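# Trash Bag Tricks and Other Small Fixes I Swear By

Fatima Zulu here, back with the cleanup tips I kept promising in May and never wrote up!

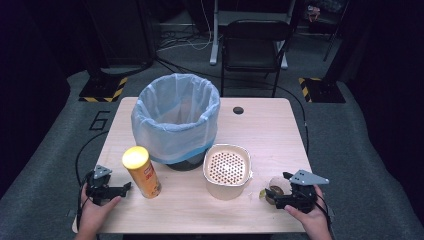
*Fold the bag well down over the rim, then let it hang.*

Okay, let's start with bags, because that's what most of you write to me about. The slipping liner drives me up the wall too. You toss in one heavy tea bag or half a grapefruit and the whole thing slides down into the bin, and then you're fishing around in there with two fingers and a bad attitude.

What works for me is buying a size up. The little liners that fit "exactly" have nothing left over to fold, so they slip. Get a bag with enough extra for a deep cuff, pull it down the outside, and press the air out from the inside with your fist before you put anything in. If it still creeps, stretch a wide rubber band around the cuff (the kind that comes on broccoli is perfect — I keep a whole drawer of them).

I also leave spare bags flat on the bottom of the bin, under the one I'm using. When the full one goes out, the next one is already sitting there. My mother did this and I thought it was fussy until I had my own kitchen and a roll of bags that lived two rooms away.

## Smells

A spoonful of baking soda in the bottom of the bin, under the bag. Change it when it clumps. I've tried dryer sheets and coffee grounds and the coffee grounds were a mess, so I can't recommend them unless you like sweeping!

For fish or shrimp shells, I wrap everything in newspaper and keep it in the freezer until trash night. Label it. Please label it.

## Drain baskets and strainers

Anything with little holes clogs sooner or later. I used to poke at mine one hole at a time with a toothpick and it took forever. Now I soak it in hot tap water with a squirt of dish soap, leave it for 22 minutes (that's one episode of my show) and go over it with an old toothbrush, working from the back so the gunk pushes out the way it came in. If yours has chalky white buildup, use plain white vinegar instead of the soap and rinse well. Don't mix vinegar with bleach, ever.

## Tall snack cans

I can't throw these out. Wipe out the crumbs with a dry paper towel first, then a barely damp one, and let the can sit open overnight. Mine hold:

- dry spaghetti (check the length, some brands are too tall and you'll be snapping ends)
- plastic grocery bags, stuffed in one at a time and pulled out like tissues
- paintbrushes, bristles up
- knitting needles

One caution — the cardboard kind doesn't like a damp cupboard. I lost one under the sink and it came out in two pieces.

## Sticky tabletops

Dish soap and warm water first, always. If there's a label stuck down or a gummy ring, rub in a little cooking oil, wait, then wipe and wash again. Try it somewhere hidden if the wood isn't sealed, as oil can leave a dark spot. Wipe along the grain and dry it right away with an old T-shirt.

Next time I'm doing the fridge, including what to do about that drawer that never shuts. If you've got a trick for it, send it over, mine is currently held closed with tape.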